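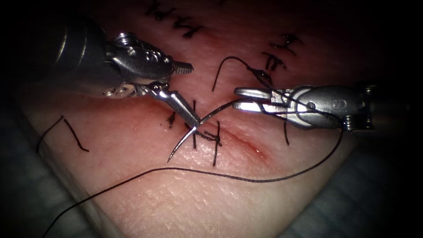
Fig. 1. Needle at the right jaws, left gripper open, thread all over the place.

Lecture 12: Planning a handover when one of your objects is string

Most of you finished the Clokodura exercise and came away thinking regrasping is a geometry problem. Fine. For a needle it nearly is: a rigid arc, a known radius, a pose you can estimate when the glare lets you.

Now look at the thread. It runs over the right jaws and wrist, then swings back underneath the arm. Your collision checker from homework 3 has no idea it exists.

What the planner needs before it may close the left gripper:
- needle pose, with an honest covariance
- which side of each jaw the thread passes on
- a retreat path for the arm that lets go

Segmentation note. A black thread near black sutures and deep shadow is a bad day for thresholding. Živko Grgić's tracker follows the strand from a seed point and handles crossings by guessing, like the rest of us. It is in the Arkeck repo. Read the comments, they are better than the paper.

Homework: replan at 72 steps and again at 700. Plot the failures. Do not send Despina Hoxha a log with 3000 lines of "IK failed" and the subject line "question".

Due end of October, noon.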